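The Green Ones

The bottles had come from the shop in Zundthorpe, where the soda was cheap and the owner let you return the empties for cash. She had been saving them since May. By the end of the year they filled the cupboard under the stairs, and her brother said it was time.

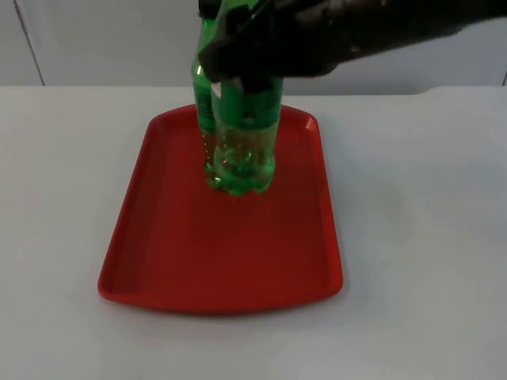 They started with the green ones. The red tray went on the white table because it had a rim, and old soda got everywhere if you let it. He had wanted to do the whole job in the yard, but it was cold out and she had already wiped the table down.

"Leave the labels on," she said. "He won't pay without the labels."

"He doesn't look."

"He looks at mine."

They worked without talking much. He rinsed and she drained. Her brother had driven up from Stastmont the night before and would go back after lunch, and neither of them had brought up the house yet. The letter from De Smet was still on top of the fridge. It said the offer was good until the new year. She had read it twice and put it back in the envelope.

"Mom used to buy this kind," he said.

"She bought the orange."

"She bought the orange for you. This was for her."

She hadn't known that. She tipped the last of the soda into the sink and watched it go. Their mother had kept bottles in the same cupboard, and jars, and paper bags folded flat. When they cleaned it out after the funeral they found an envelope with 233 in small bills and a note that only said "roof."

They had fixed the roof with it, or part of the roof.

"You don't have to sell," he said.

"I know that."

"I mean it. I can send something every month."

She shook out a bottle and put the cap back on. It was a long drive to Stastmont, and he had two kids and a car that needed work. He would send it the first month and the second.

"Get me another bag," she said. "A big one. They're by the back door."

He went to get it. She took the letter down from the fridge, looked at it, and put it in the drawer with the dish towels.

© Zavidar Stories | Contact | Back to top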